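Requena Hand-Held Gripper, Kit 2
Parts kit for a two-finger recording gripper, shop or home build

Sold by Birnitz. Designed by Quang Vũ and Olga Bravo.

Kit 2 contains the printed and molded parts for one hand-held gripper with a trigger, a wide-angle camera mount and two flexible fingers. It is intended for builders who want to record hand motions and replay them later on a small arm. The arm is not included. Camera, memory card and fasteners are sold separately.

The housing parts come in light gray with a matte finish. Support material is removed before packing, but the trigger slot may need a pass with a flat file. Fingers are dark gray, curved, and molded as a matched pair. Do not mix a worn finger with a new one; replace both.

Assembly takes one evening for a builder with a hex driver set and a soldering iron. The iron is used only to seat the 3 mm threaded inserts. Set it low and let the insert sink under its own weight. Inserts that go in crooked will pull the camera mount off axis, and the mount cannot be shimmed afterward.
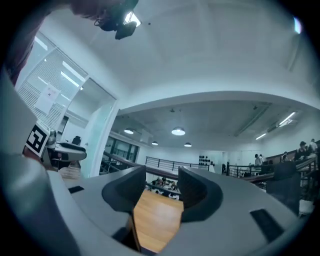

Check finger travel before mounting the camera. Squeeze the trigger fully and release it. Both fingers should reach the center line together and return without sticking. If one side lags, loosen the linkage screw a quarter turn and repeat.

Fit the camera next, then the square marker. The marker must sit flat. A bubble under the label is enough to upset tracking, so print on matte stock and apply with a card edge. Gloss laminate picks up ceiling lights and should be avoided.

Record a short test clip with the fingers opening and closing before starting a longer session. Review it at full size. The fingertips should remain inside the picture through the whole stroke. Lock camera exposure if the room has both lamps and daylight.

Specifications
Finger travel, fully open: 76 mm
Fingers: 2, flexible, replaceable
Inserts: 3 mm, brass, supplied
Marker: square, printable file supplied
Grip: right or left hand

Spares
Finger pair
Trigger spring
Linkage screw set
Marker labels, matte

Compatibility
Fits the Grellthorpe wrist plate with the adapter ring. Kit 1 fingers do not fit; the pivot was moved. Shops holding Kit 1 stock can request the conversion drawing from Lovely Calimlim at the parts desk.

Orders placed by noon Tuesday ship the same week.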